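Hondance – residency for dancers and movement artists
Open call for participants

Hondance is looking for 6 dancers for the autumn residency in our house in Ukolen. The call is open now and closes at the end of August, at 18:00 local time. Applications which come after this hour will not be read, so please do not wait for the last evening.

About the residency

For 11 years we invite small groups of artists to live and work together. The residency is not a school and there is no final exam. You come with a question or an unfinished piece, and you work on it every day in the studio. In the mornings there is a common warm-up led by one of the residents, in turn. The afternoons are yours. Two evenings in the week we show each other what we have, also when it is very little.

This year the theme is "Weight". You can understand this word as you like: the weight of a body, of a memory, of a coat. Last year the theme was "Doorways" and we received 78 applications. We read every one of them completely, and we will do the same now.

The artistic guide is Marion Cruickshank. She will meet each resident alone two times for a long talk and will be in the studio on most afternoons. She will not choreograph your work.

Who can apply

– Dancers, performers and choreographers from any country, 21 years or older.
– No diploma is necessary, but we ask for at least two works shown in public.
– You must understand and speak English enough for daily life and for talking about your work.
– Duos are welcome. Please send one application for both people and write clearly that you are two. A duo takes two of the places.

We would like to hear from people who come to dance late or from another field. In the past we had a beekeeper and a retired tram driver, and their pieces were among the strongest ones.

What we give

– A place in the house for four weeks
– Use of the big studio (wood floor, mirrors on one side, curtains) and the small studio Kama
– Lunch on all working days, vegetarian
– Travel costs paid back up to 250 euros, with tickets
– A small public showing at the end, for those who want it

There is no participation fee. We cannot pay a salary and we are sorry for this.

The house

Residents sleep in the building Matei, five minutes on foot from the studios. There are single rooms and one double room for a duo. The kitchen is shared, and each floor has its own bathroom. Towels and bed linen are given by us. The heating is old and slow, so bring something warm for the night. The last bus from the station leaves at 21:40. 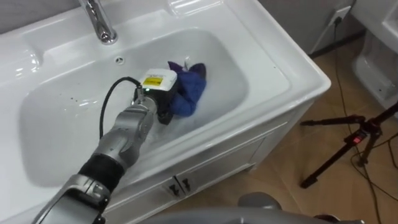 Washbasin in one of the bathrooms in Matei.

How to apply

Send one PDF file with:
– your name, country and contact
– one page about what you want to work on
– a short biography, half a page is enough
– links to two videos, without music added later, if possible

Write "Residency 3818" in the subject line of your e-mail. This is the number of the call and it helps us to find your message. The address is on the Contact page.

We answer to everybody, also with a no, in four weeks after the closing. If you have an injury or need a room on the ground floor, please tell us in the application. It has no influence on the choice.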